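Notas para la exposición: puesta a punto de la célula simulada Nirel
Sesión del sábado, sala Clorton. Duración prevista: 21 minutos, más preguntas.

Apertura
Saludar y recordar que la intervención trata solo del mantenimiento de la célula. Los resultados de aprendizaje se presentan en la sesión de Kedis.

Punto 1. Configuración de partida
La célula Nirel reproduce en simulación un robot de dos brazos con pinzas de dos dedos. Cada revisión comienza cargando el archivo de parámetros aprobado y comprobando que ninguna articulación arranca fuera de sus límites. Insistir en que el archivo no se edita a mano. Los cambios se solicitan por el registro y quedan asociados a una versión.

Punto 2. Revisión de las pinzas
Se ejecutan 800 ciclos de apertura y cierre por brazo. Un exceso de 8 ciclos fallidos obliga a revisar el modelo de contacto antes de continuar. Después se repite la prueba con carga y se anota la fuerza de cierre. Pausa breve antes de pasar las vistas.

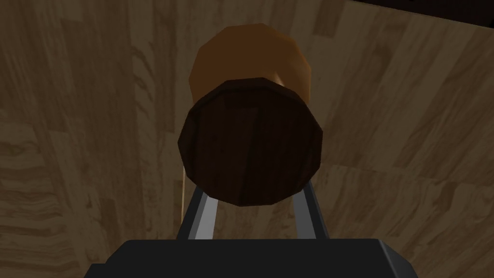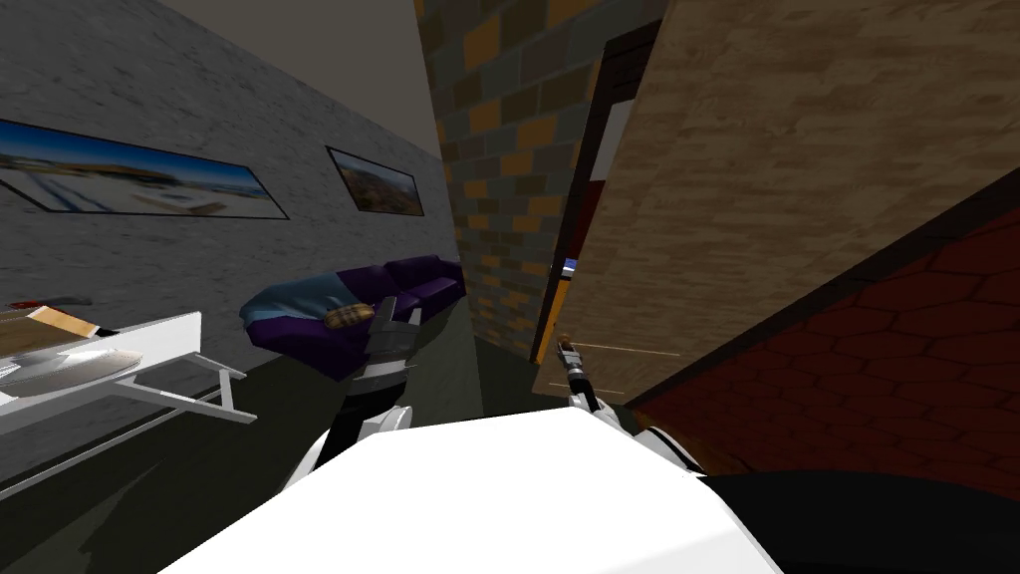
Vistas del entorno simulado; en la siguiente, los dedos están abiertos y sin pieza.
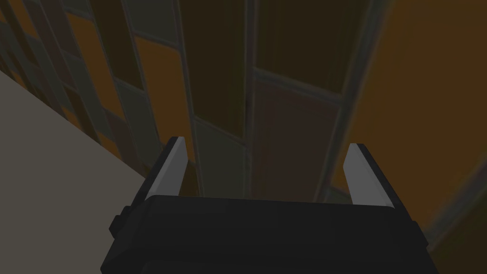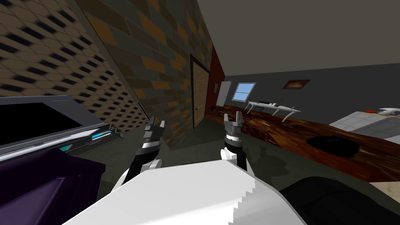 Malinowski objetó en la revisión interna que los ciclos en vacío dicen poco sobre el deslizamiento y pidió que la prueba con carga pasara a ser la primera. A su juicio, un coeficiente de fricción mal ajustado puede superar sin incidencias toda la serie en vacío y aparecer semanas más tarde como un fallo de agarre. Indicar que la propuesta se ha aceptado en parte: el orden se mantiene, pero la prueba con carga ya no es opcional.

Punto 3. Cámaras
Verificar la posición de las cámaras de muñeca y de cabeza respecto a los valores de referencia. Si se modifica la geometría de la pinza, la comprobación se repite completa.

Punto 4. Registro y periodicidad
La revisión general se realiza cada 80 horas de simulación y tras cualquier actualización del motor físico. El parte se cierra con la versión del archivo, el número de ciclos fallidos y la firma del responsable de turno. Un parte incompleto deja la célula fuera de servicio.

Cierre
Remitir al procedimiento escrito, disponible en la carpeta común desde mayo. Abrir el turno de preguntas.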